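Lehrbuch › Betriebswirtschaft für Einsteiger › Kapitel 2

2 Fixkosten, oder: Warum der Januar immer so teuer ist

Mein erstes eigenes Geschäft war ein Copyshop in Gernwood, ganze 32 Quadratmeter, und ich war überzeugt, dass ich rechnen kann. Papier kostet so viel, Toner so viel, eine Kopie bringt mir ein paar Cent, also verdiene ich an jeder Kopie. Stimmte auch! Nur war das Konto im Januar trotzdem leer, und ich saß abends um acht mit dem Taschenrechner da und verstand die Welt nicht mehr (mein Steuerberater verstand sie leider sehr gut).

Was ich übersehen hatte, sind die Kosten, die einfach weiterlaufen, auch wenn kein Mensch zur Tür hereinkommt. Miete, Versicherung, Leasingrate, Grundgebühr fürs Telefon. Die nennen wir Fixkosten, und um die geht es in diesem Kapitel. Die anderen, also Papier und Toner, heißen variable Kosten. Die kennt ihr schon aus Kapitel 1, falls ihr das nicht überblättert habt.

Jetzt kommt etwas, das in Klausuren gern durcheinandergerät: »fix« bedeutet keineswegs, dass der Betrag für alle Zeiten gleich bleibt. Mein Vermieter hat mir die Miete zweimal erhöht, und Fixkosten war sie trotzdem. Fix heißt nur, dass der Betrag nicht davon abhängt, wie viel ich produziere oder verkaufe. Auch die Abschreibung auf Maschinen gehört meistens hierher, jedenfalls wenn man linear abschreibt, also jedes Jahr denselben Betrag.

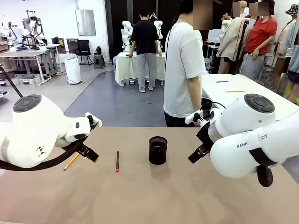
Foto: Bildarchiv Paltelwood

Zwei weiße Roboterarme über einem braunen Tisch, so eine Anschaffung steht erst einmal in der Bilanz und wandert dann Jahr für Jahr als Aufwand in die Gewinn- und Verlustrechnung. Mit meinem Kopierer war das genauso, bloß in kleiner. Wie das gebucht wird, schauen wir uns im übernächsten Abschnitt an.

Vorher möchte ich aber, dass ihr ein Gefühl für die Größenordnung bekommt. Nehmt die Bäckerei Kinnear, die uns durch das ganze Buch begleitet. Sie zahlt 50 Euro Fixkosten am Tag und verdient an jedem Brot zwei Euro, nach Abzug von Mehl, Strom für den Ofen und Tüte. Ab dem wievielten Brot bleibt etwas übrig? Rechnet das bitte kurz auf einem Zettel, bevor ihr weiterlest, und zeichnet auch gleich die beiden Geraden dazu. Wir brauchen sie in 2.1, wenn wir den Break-even-Punkt bestimmen.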